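Small parts storage: hard case or card boxes?
Workshop & Craft Storage > Show your setup

skudness_sue
Posted 3/11/20
I'm sorting out the supplies for my paper work and could use some opinions. At the moment I have a black hard-shell case for tools and a little printed box for the small stuff. The yellow paper has no home at all and just lies on the surface until I need it. I have roughly 200 sheets and they are starting to curl.
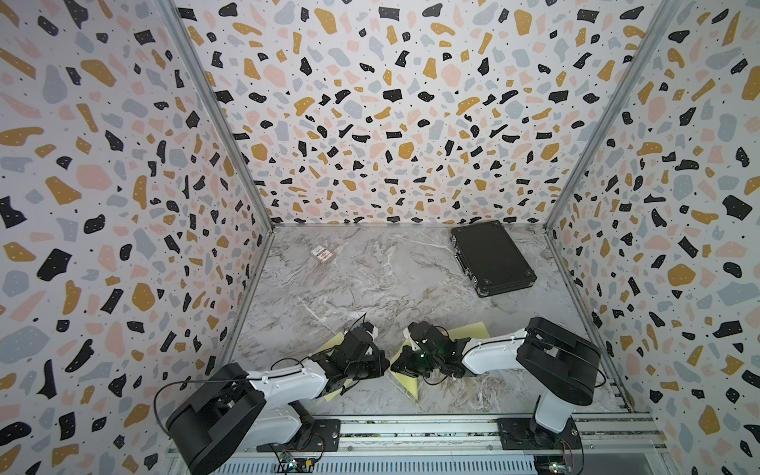
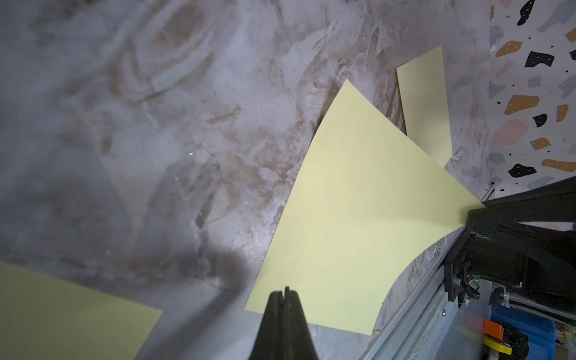

Case and little box in the first one, yellow paper in the second. Same marble-pattern floor in both.

Budget is 20 dollars, maybe a bit more if it lasts. What do you use for paper that has to stay flat?

Bozsik
A flat file drawer. I know that's over your 20, but check office closeouts. Mine was dented on one side and works fine. Paper goes in flat, a board goes on top, done.

papertrail812
Disagree on the drawer for that amount. 200 sheets is a short stack. Get a lidded document box, the kind that fits your sheet size with very little room around it. If the box is too big the sheets slide and the corners get bent.

Bozsik
Until the lid bows. Had two of those and both sagged in the middle once I stacked things on them.

papertrail812
Then don't stack things on them.

Souad Fahmy
I would leave the hard case out of this. Latches and hinges are good for tools – for paper you want something you can open with one hand. I use a Bitora tray with a piece of mat board on top. It holds 130 sheets of the weight I buy, so you would need two.

Is the yellow stuff card or regular paper? Thin paper curls for me every February when the heat is on. Card not so much.

skudness_sue
Regular paper, pale yellow, bought as one pack. The wrapper tore and I threw it out, so I can't tell you the weight.

Skastden
Can I ask about the terrazzo pattern on the walls? I like the mustard and pink bits. Is it vinyl?

Bozsik
Start another thread for walls please.

Skastden
It was one question.

papertrail812
On the curl: turn half the stack over so the bends work against each other, put a heavy book on it and leave it for a couple of days. Do that before you buy anything.

skudness_sue
Okay, I'll flip half tonight and measure the sheets for a tray. The small box stays as it is – I like it. Souad, does your tray have a lid or is it open?

Souad Fahmy
Open. The mat board keeps the dust off.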